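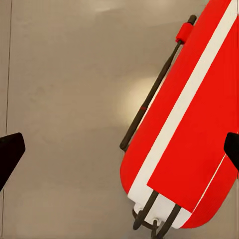
April, Sesteo rumor timeline. The wedding gossip set is finally in, 900 headlines on one film couple, and it's a joy to read! Sorted by week, you can watch "good friends" turn into "close friends" and then into "inseparable." For the chart I want the confirmed stories to jump out, so they get red with a white stripe, like the big thing lying on the gray surface up there. Rumors stay plain.

87 of them cite "a source close to the actor." Love it.

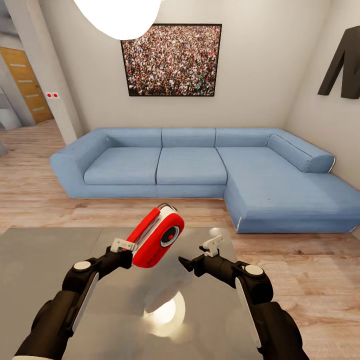 Coding, second pass

Nurnier and Mäkelä tags merged. Airport sightings now have their own code (should have done that in round one). 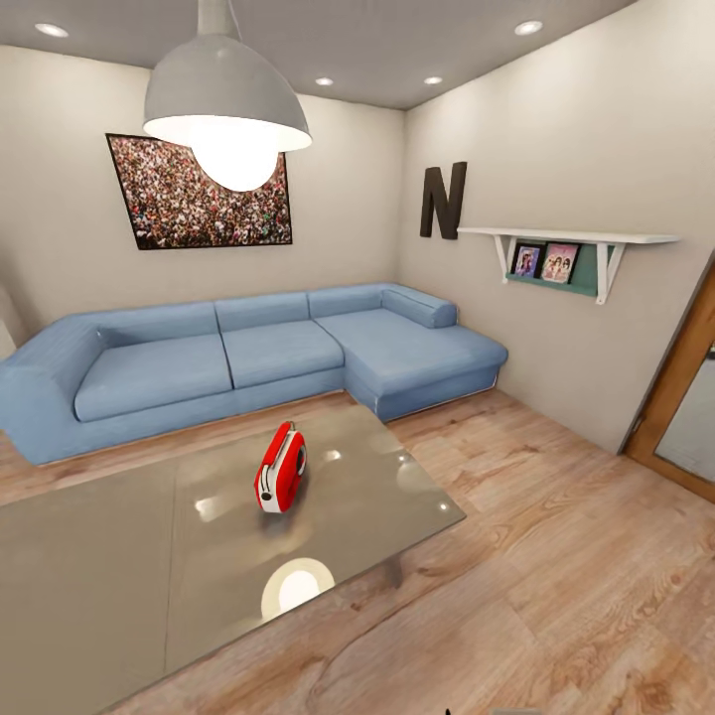

Yaw Abugri, entertainment news lab

Read 30 interviews after lunch. The denials are the best part, so many ways to say nothing!

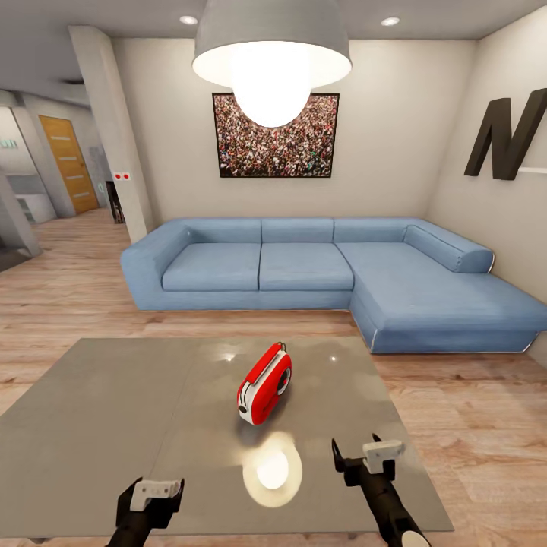 Denials need splitting before we chart them. Flat denial stays D, and "no comment" gets a single N, dark charcoal like the one on the wall by the shelf. Rernier batch is next, 2 couples, one of them already engaged.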